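## Notes from the allotment, and a word about the water

Hello again from the far end of Urulstead! It has been a strange few weeks up here. We had frost on the beans in May (in May!), then a stretch so warm that my lettuces gave up and went to flower, and now the slugs have moved in like they pay rent. I lost 16 cabbage seedlings in one night. I went out with a flashlight at ten and there they were, fat as thumbs, working their way down the row.

So I've gone back to starting everything indoors and keeping it there until it's a decent size. It means every windowsill in the house is full and I can't close the bathroom blind, but the second batch of cabbages looks much tougher than the first. I'm planting them out a bit deeper this time, right up to the first leaves, with a collar cut from an old yogurt pot pushed into the soil.

The other big news is the water. The shared tank by the gate holds 300 gallons when it's full, and last month it ran dry twice. I know we all mean well, but a hose left running on a warm afternoon will empty it before supper. I'd like us to go back to watering cans until the fall and see how we get on.
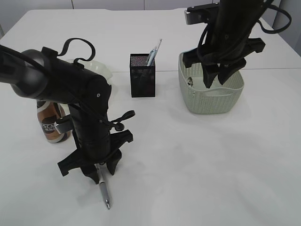
Cans are fine if your plot is next to the gate, one reader wrote back when I floated this last time, but it's a long haul to the top row with a bad knee, and could we please have a second tank up there before anybody bans the hoses? Fair point, and I should have thought of it. A used tank from the farm supply place in Tedesco would do the job, and the shed roof on the top row already has a gutter we could run into it. Until we get one, top row folks should keep using the hose, early in the morning if you can manage it.

Now, seeds. I still have 9 packets of the Prumik squash left from the spring swap, and they really do want a home. It's a pale, ribbed thing, slow to get going and then completely unstoppable — give it the corner you like least and let it sprawl. I roast mine in wedges with a lot of garlic and freeze whatever we can't eat. You can still sow it now if you're quick, straight into the ground, two seeds to a hole.

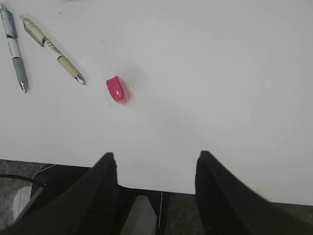
Pull the weaker one once they've both got a couple of true leaves, and don't feel bad about it. I used to leave both in because I'm soft, and all I ever got was a tangle and four sad little squash. Plenty of compost underneath, a good soak in the evening, and then leave it be.

If you'd like a packet, they're in the biscuit tin on the shelf inside the shed door. Help yourself, and put the lid back on tight, please, the mice have been at the peas again.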